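Morning shift at the Hadlow bench

Coffee first. Then the arm. At 7 a.m. the Canetti cell in Ondton is still powered down and Hannelore Hubmann is wiping fingertips with a lint-free cloth, both sides, before she touches anything else. Pads get changed every 28 days. Screws next – 5 of them, torqued by hand, paint-marked so a loose one shows up quick.

Then the homing run, then fruit. Always fruit. An apple on a plate is the check they trust most: it's round, it's slippery, it bruises if the force limit has drifted. Jaws closed on the approach, plate well clear, open late. If the zero is off by a hair you see it at the tips before you see it anywheres else. 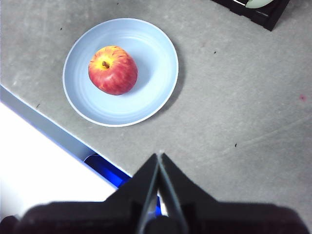

Closed on the approach is fine for a plate that size, according to Gertraud Oberholzer, but she would drop the speed a lot more over the rim and would never trust a wrist calibration older than 264 hours. Hubmann runs hers longer. They have argued it over email since January, no winner yet.

Cable next. The one at the wrist is what fails – it flexes on every pick and the jacket goes soft near the clamp. Hubmann keeps a spare taped inside the cabinet door, plus a Hartley connector kit with half the pins gone. Swap time last month: 76 minutes, most of it spent hunting for teh right hex key.

By nine the log is signed and the cell is picking.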